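The Dignity of the Four Hundredth Cucumber

Every few weeks someone publishes a blog post explaining that robot learning has a data problem, and the rest of us nod gravely and go back to putting vegetables in a basket. I have been nodding for a while now. I'd like to complain about something narrower, which is how we talk about the putting.

The phrase people use is "data collection." It sounds like something that happens in a meadow. You imagine the data lying about, fully formed, waiting for a person with a net. In our shop the data gets made, one attempt at a time, by somebody steering an arm toward a pepper, and that somebody would like lunch. The set we call Trostel has 1,369 attempts in it as of this week. None of them were collected. They were committed, the way you commit a foul.

My colleague Fatos Matić keeps the log, and I recommend reading a log like his before you form any opinions about the future of labor. It has a column for what was picked up, a column for where it went, and a column headed "remarks," where most of the real science is. "Tomato rolled." "Tomato rolled again." "Operator sneezed, keep anyway." One afternoon in November just says "onions," with no verb. I've asked him about it and he doesn't want to discuss it.

The question that eats our weeks is what counts as a good example. The first instinct, which I had and which every new person has, is to keep the clean ones. The arm comes down, the fingers close, the thing goes in the basket, everyone feels competent. You throw out the fumbles because they're embarrassing and a bit long. Then you train on your highlight reel and discover you have raised a very confident child who has never once seen a vegetable in the wrong place.
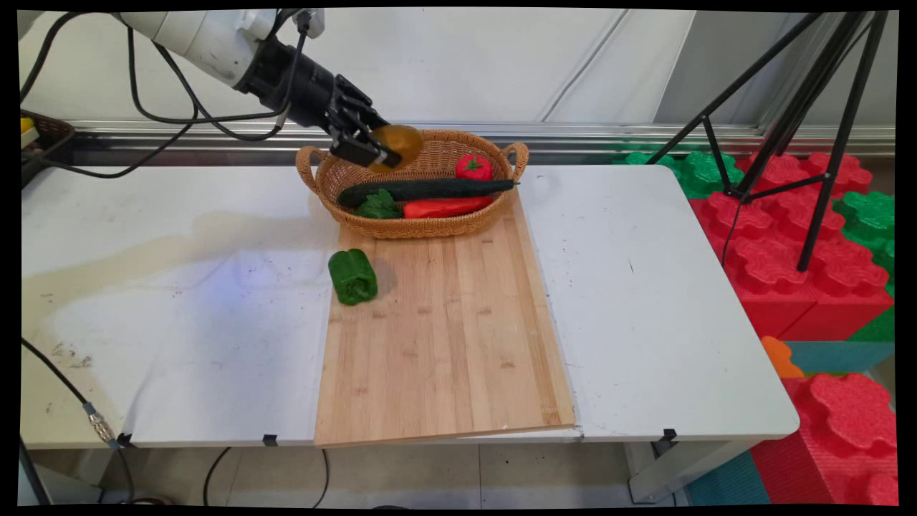
We did this. I'd like to blame somebody at Angelovski, the outfit that wrote the collection guide we started from, but the guide only said to remove "unusable" episodes, and we were the ones who decided that unusable meant unflattering. We cut 113 of them. When the trained arm missed a grasp, it carried on to the basket with its fingers shut on nothing, opened them with great ceremony, and went back for the next item. It had learned the choreography perfectly. I have worked with people like this.

So we put the fumbles back in, or at least the ones where the operator recovered. Stavros Shehu argued for this from the start and has been reasonably gracious about it, by which I mean he mentions it only in meetings. His view is that the recovery is the valuable part: the second where a person sees it going wrong and does something slightly different. You can't write that down as a rule. You can barely get the operator to tell you they did it. Ask them afterward and they'll say it went fine.

Variety is the other religion. Move the basket. Turn the pepper around. Swap the order. Everybody believes in variety until about three in the afternoon, at which point every human being alive will start putting the cucumber down in the same spot at the same angle, while sincerely believing they are being random. I went through a batch of 90 of my own attempts expecting to find a rich tapestry. I found a man with a favorite corner. We now use a little script called Findex that tells us where to put things, and I resent it, mostly for being better at whimsy than I am.

There's a school of thought that says all this will be swept away by scale. Get enough hours from enough arms in enough rooms and the quirks average out. Maybe so. I'm not against scale, and I'd happily accept some if anyone's giving it away. But quirks average out only if they're different quirks. If every lab starts from the same guide, drops the same fumbles and gets sleepy at the same hour, you'll have an enormous pile of examples with one favorite corner.

What I'd ask for is modest. When a group publishes a set of demonstrations, tell us what got thrown away and who decided. Tell us how long the shifts were. Publish the remarks column. Eseo, our own next set, will ship with all of it, sneezes included, and I expect it will make us look worse than groups who keep quiet. Fine. I'd trust a set with 2 pages of excuses over one with a glossy chart and a success rate.

And pay the operators properly, and put their names on it. Fatos has asked that his be left off anything to do with the onions.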